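Water tank, second summer

We put the tank in two years ago, when the bore at Endlow started tasting of iron. I said I'd write up how it went and then didn't, so this is the catch-up.

It holds 2,000 litres and sits behind the shed on a bed of crusher dust. A bigger one would have meant moving the clothesline, and I wasn't keen. We use it for the veggies, the chooks and washing the ute.

By February it had run dry. The tomatoes got the last of it. I've since cleaned the gutters properly and put a leaf guard over the downpipe, and I water after seven in the evening now.

Drita Stojanovska over at Pladlow has the same size tank on a larger roof and hers fills in one decent storm. Ours needs two. She also mulches with pea straw, much thicker than I'd been doing, so I've bought four bales and will see how that goes.

The pump is still the original. It's noisy but it works.
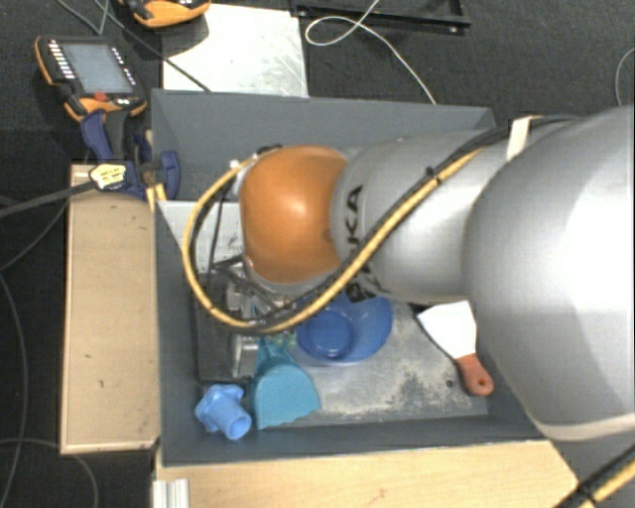
Do you drink the water from the tank?

We only use it outside. The kitchen tap runs off the bore through a filter.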